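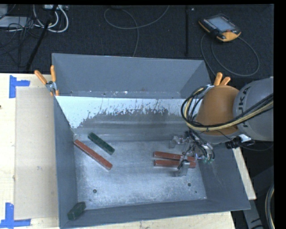 Lino Galli writes that blocks should be kept by length and never by colour, and that a person who sorts them by colour will be looking for the long ones all evening. I have thought about his message for some days. He is right for a big collection, I think, but mine is small, and the colour is what my eye finds first.

Blocks and Bins
Photo gallery, Prunness

Welcome to my gallery of blocks and the containers they live in. I started to collect plain blocks when we moved to Prunness, and I have always liked them better than the sets with windows and little roofs. A plain block can be a wall, a bridge or a bench. I keep the words on this page short, so that you can look for yourself.

Reddish brown and dark green, in the grey bin
The long reddish-brown block lies at an angle on the left, with a shorter green one next to it. I like these two colours together very much. They make me think of brick houses with a hedge in front.

The pair on the right
Two reddish-brown blocks side by side. With the small green one near the front, there is already enough for a low gate.

The bin
Grey metal, open on top, with sloped sides. It has splashes on the far wall and white powder on the floor, and I find it a more handsome background than a clean one.

Notes for collectors

The best blocks I know for building high are from Flatel, because the corners are sharp. The old Rallham ones have softer edges and they slide, but the colours are deeper. I paid 70 for a mixed lot at the Saturday market, and later I saw the same lot in the Khamphan catalogue, number 345, for less. So please look in the catalogue before you go to the market!

For storage I recommend a wide bin, not too deep. In a deep box the small blocks always go down to the bottom and one must empty everything to reach them. Put a piece of cardboard on the table if you care for the wood.

Lino has also asked for the measurements of the green blocks. I will measure them and add the numbers here in April, when I am back from my sister's. If you have Rallham blocks in dark green, in any length, I would be glad to exchange them for brown.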